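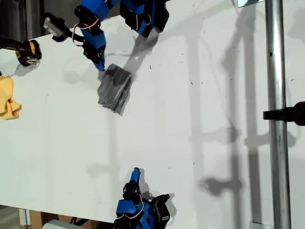

¿Qué conviene cambiar primero en un brazo pequeño de bajo coste cuando la pinza no agarra bien, los dedos o el controlador?

Los dedos. Son la pieza más barata, se cambian en cuatro minutos y explican la mayoría de los fallos que tuve. El controlador viene después, y solo si los registros de corriente lo justifican. Abro hilo con los datos de la comparativa.

Equipo: dos brazos azules de plástico con servos negros, uno a cada lado de una mesa blanca. Control desde un portátil con Linux. Dos controladores de servos a prueba: Omik y Stida. Dos juegos de dedos: el estrecho, que es el que venía con el kit, y el ancho de Baumgart. Cámara Soron fija, mirando la mesa desde arriba.

Objeto de prueba principal: un bloque gris envuelto en cinta americana. Lo elegí por la superficie. La cinta hace arrugas y bordes, y el bloque no presenta dos caras paralelas limpias. Un cubo calibrado da cifras mejores y enseña menos.

Objeto secundario: un paño amarillo. Con tela el modo de fallo es otro. El dedo estrecho entra en el pliegue, el ancho lo aplasta. Vuelvo a esto más abajo.

Protocolo: 3000 intentos de agarre en total, repartidos por igual entre las combinaciones de controlador y dedos. Posición inicial del bloque aleatoria dentro de la zona común a los dos brazos. Orientación aleatoria. Un intento cuenta como válido si el objeto sube y se mantiene arriba hasta recibir la orden de soltar.

No repito intentos fallidos ni descarto los primeros del día. En las pruebas de noviembre sí los descartaba, con el argumento de que los servos estaban fríos, y me quedaron unas cifras que no se parecían a nada de lo que veía en la mesa.

Primero la geometría. El dedo estrecho toca en punta. Si la muñeca baja con error lateral, la punta cae en la esquina del bloque y el bloque gira antes de que la pinza cierre. Es el fallo más frecuente con diferencia y el controlador no puede corregirlo.

El dedo ancho de Baumgart tolera más error lateral, pero exige más hueco alrededor. Con el objeto cerca de un obstáculo, el dedo choca antes de llegar. En el extremo de la zona de trabajo lo noté mucho: trayectorias que con el estrecho eran limpias hubo que replanificarlas.

Peso: el ancho pesa más y cuelga del último servo, así que cualquier gramo se paga con todo el brazo extendido. La caída en la punta es visible a simple vista. La compensé con un desplazamiento fijo en altura, que es una chapuza, pero una chapuza repetible.

Segundo, el par de cierre. Omik permite limitar la corriente por servo y leerla de vuelta. Stida permite limitarla, pero la lectura llega promediada y con retraso. Para agarrar por posición da igual. Para agarrar por contacto no da igual.

Lo que hago con Omik: cierro a velocidad constante, vigilo la corriente y paro cuando supera el umbral durante varias lecturas seguidas. Con una sola lectura salta por ruido. Con demasiadas, la pinza ya ha deformado el objeto o el servo se ha calentado sin necesidad.

Con Stida acabé cerrando a una posición fija algo por dentro del ancho nominal y dejando que el límite de corriente hiciera de tope. Funciona con el bloque. Con objetos de ancho variable es una lotería, porque el tope depende de la temperatura del servo y de la tensión en bornes.

Sobre la tensión: medid en el último servo de la cadena, con el brazo moviéndose. La fuente daba la nominal y en la pinza llegaba bastante menos. Cambié el cableado de alimentación por uno de más sección y desaparecieron unos reinicios que llevaba semanas atribuyendo al firmware de Stida. Error mío.

Otra cosa del cableado. El cable rojo y blanco forma un bucle junto a la articulación. Si el bucle es corto, tira de la articulación en el extremo del recorrido y mete un error de posición que depende del sentido de giro. Si es largo, acaba enganchado. Lo ajusté a mano en cada brazo y marqué la longitud para poder repetirla.

Tercero, el bus. Frecuencia de control fijada en 200 Hz para los dos controladores. Omik la mantiene con todos los servos de un brazo en la cadena. Stida la mantiene mientras solo se escriban posiciones. Si se piden lecturas de todos en cada ciclo, se salta ciclos sin avisar y hay que detectarlo por las marcas de tiempo.

Lo de sin avisar es lo que más me molesta de Stida. Un ciclo perdido se puede gestionar. Un ciclo perdido que devuelve la lectura anterior como si fuera nueva obliga a desconfiar de todo el registro. Tuve que rehacer parte del análisis.

A favor de Stida: el arranque. Enciende, enumera los servos y queda listo. Omik necesita que los servos respondan en un orden concreto y, si uno tarda, la secuencia aborta y hay que cortar la alimentación. En una sesión larga son muchas interrupciones pequeñas.

Cuarto, la cámara. La Soron va sujeta por encima de la mesa. Pensé que el problema sería la resolución y el problema fue la sombra. Sobre una superficie blanca mate, la sombra del brazo es una mancha gris de bordes suaves. El bloque también es gris. El segmentador los confundía con una frecuencia vergonzosa.

Probé tres arreglos. Subir la exposición: quema el blanco y el borde del bloque se pierde con él. Restar el fondo: sirve mientras el brazo esté quieto, o sea, cuando no hace falta. Mover la luz: lo único que ayudó de verdad, aunque las sombras largas de los soportes siguen ahí.

El soporte metálico también molesta. Refleja algo de luz y, según el ángulo, aparece una banda clara que el detector de bordes toma por objeto. Solución provisional: una máscara fija en la imagen. Solución definitiva: forrarlo de negro mate. Sigo con la provisional.

El tablero acumula marcas y motas oscuras. Con umbral bajo, cada mota es un candidato a objeto. Puse un filtro por área mínima y asunto cerrado. Lo comento porque en otro hilo me recomendaban entrenar un modelo para eso.

Calibración entre cámara y brazo: la repito al empezar cada sesión y después de cada cambio de dedos. Los dos brazos comparten la misma referencia en la mesa, pero cada uno tiene su propia transformación. Intentar deducir la de un brazo a partir de la del otro me dio errores mayores que la holgura de los servos.

Resultados con el bloque, ordenados de mejor a peor: dedo ancho con Omik, dedo ancho con Stida, dedo estrecho con Omik, dedo estrecho con Stida. La distancia entre dedos es mucho mayor que la distancia entre controladores. De ahí la respuesta con la que empezaba.

Resultados con el paño: el orden se invierte en los dedos. El estrecho gana claramente si la punta entra en un pliegue. Si el paño está plano, ninguno de los dos lo levanta con fiabilidad. El controlador apenas influye, salvo en que Omik permite saber por corriente si hay tela entre los dedos o aire. Con Stida eso lo decide la cámara.

Una observación sobre el paño que no sé cuantificar: el resultado depende de cómo haya quedado tras el intento anterior. No son intentos independientes. Tendría que reponerlo a un estado inicial cada vez y no tengo una definición buena de estado inicial para un trapo arrugado. No pongáis mucho peso en esa parte.

Uso de dos brazos: hice una serie aparte en la que uno empuja el bloque y lo orienta mientras el otro espera con la pinza abierta. Con el dedo estrecho mejora mucho, porque la esquina deja de ser un problema. Con el ancho mejora poco. El coste es el tiempo de ciclo, que casi se duplica, y la coordinación.

La coordinación la hice con turnos estrictos: un brazo no se mueve dentro de la zona común hasta que el otro confirma que ha salido. Es lento y es seguro. Con movimientos solapados rompí un dedo estrecho y le arranqué el conector a un servo. Volví a los turnos.

Desgaste. Los dedos estrechos acaban con la punta redondeada y pierden agarre en los bordes de la cinta. Los anchos aguantan mejor, pero se aflojan los tornillos. Fijador de roscas suave y revisión al empezar. Los servos de la muñeca son los que más holgura ganan y conviene rotarlos con los de la base si son del mismo modelo.

El bloque también se desgasta. La cinta se va levantando por los bordes y el objeto se vuelve más fácil de agarrar con el tiempo. Lo vi al comparar la primera mitad de los intentos con la segunda. Ahora lo vuelvo a envolver cada cierto número de intentos y lo anoto en el registro.

Lo que no he probado: dedos con recubrimiento de silicona, ventosas, realimentación de fuerza en la yema. Tampoco una segunda cámara en la muñeca, que resolvería parte de lo de las sombras a cambio de más peso en el peor sitio posible.

Configuración con la que me quedo: Omik en los dos brazos, dedo ancho en uno y estrecho en el otro, Soron fija. El brazo con dedo estrecho empuja, orienta y se ocupa de la tela. El otro agarra piezas. Mezclar dedos complica la calibración, pero menos que cambiarlos a mitad de sesión.

Si ya tenéis un Stida no lo tiraría. Para mover por posición, sin lecturas en cada ciclo, cumple. Comprobad las marcas de tiempo y no os fiéis de una lectura que se repite exacta varias veces.

Corrección a lo que puse arriba sobre el umbral de corriente: el valor depende de la velocidad de cierre. Si cambiáis una, hay que volver a ajustar el otro. Yo lo aprendí subiendo la velocidad y viendo cómo la pinza se paraba en el aire, sin tocar nada.

Los registros están en CSV, una fila por intento, con controlador, juego de dedos, posición, corriente de pico y resultado. Me falta limpiar las filas de Stida con lecturas repetidas. Cuando estén las subo y enlazo el archivo al final de este hilo.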